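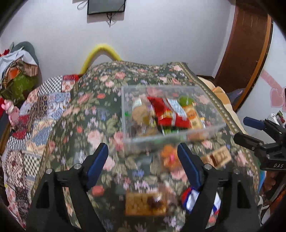 Eating in bed

Filed under: Household customs › Meals and mealtimes › Bedroom

Updated May, by Tatiana Zelenák

Eating in bed is the practice of taking food on, in or under bedding, usually while sitting up against pillows and occasionally while lying flat, which is harder than it looks and has ruined a good many pyjama tops. It is distinguished from breakfast in bed, a ceremonial form in which someone else does the carrying, and from invalid feeding, in which the diner has a doctor's excuse. Most authorities treat the three as separate customs. Most children treat them as one and will claim the third to obtain the second.

Background

Dining while reclining is old and was for long stretches respectable. Wealthy Greeks and Romans ate lying on couches at formal dinners, propped on the left elbow. The couch was a piece of dining furniture, however, and a guest who fell asleep on it was considered to have misjudged the evening. The bed proper entered the history of meals by a different door. In large European households it was a place to receive callers, and where there are callers there is sooner or later something on a tray.

The modern version depends on three developments: the private bedroom, packaged food that keeps at room temperature, and a screen to look at. With all of these in place the dining table became optional for anyone living alone, and a storage surface for everyone else.

Breakfast in bed

The ceremonial form is observed on birthdays and on Mother's Day, when it is prepared by persons too short to see the top of the stove. The recipient is expected to be asleep, or to act it, through whatever noises come from the kitchen. Tea is served at the temperature it has reached by the end of the hallway. Toast is cut into triangles, a shape otherwise reserved for hotels.

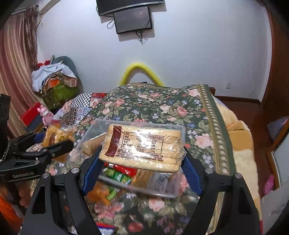 Reading time: 4 minutes

Suitable foods

Bed food is classed by its behaviour when dropped. Soft fruit stains, soup spreads and rice gets into the pillowcase, where it is found weeks later by the cheek. Dry biscuits are the most popular choice and the worst, as they do no lasting harm and so are never properly given up. Cheese on its own performs well. Yoghurt is safe until the phone rings.

Crumbs

The crumb is the central problem of the subject. Its size bears no relation to how large it feels at two in the morning. A woven cotton sheet holds crumbs in the weave, flannelette grips them, and satin sends them to the lowest point of the mattress, where the eater also ends up. A patterned bedspread hides the evidence very well and does nothing about the sensation.

Traditional remedies include shaking the top sheet out the window, brushing towards the foot of the bed with the flat of the hand, and moving over to the other side. The last is unavailable to couples, or is available once.

Equipment

The folding bed tray is the only tool designed for the job. The Volier, sold by mail order with a raised lip and a slot for the newspaper, is fondly remembered by those who owned one, although its legs were made to straddle a narrower lap than most people bring to it. The Trumolar had adjustable legs that could be set to 19 positions, each slightly sloped. Its maker, Gusico, later brought out a quilted throw with a built-in crumb gutter. It sold 800 and was discontinued after customers reported that the gutter worked and then had to be emptied.

A dinner plate balanced on a large hardcover book remains standard.

Etiquette

Rules vary by household and are mostly made by whoever washes the sheets. The Mendoza guesthouse survey, a modest document pinned up in a reading room and much cited since, put the question to 61 overnight guests. Nearly all disapproved of eating in bed, and most wanted to know whether the kitchen could send something up.

Sharing is governed by the rule of sides, under which food belongs to the half of the bed it is resting on. Rustling a packet after the light is out counts as an offer. Chips eaten slowly to avoid noise are louder, by common agreement, than chips eaten at the usual speed.

See also: Picnic; Midnight snack; Doona; Toast; Marriage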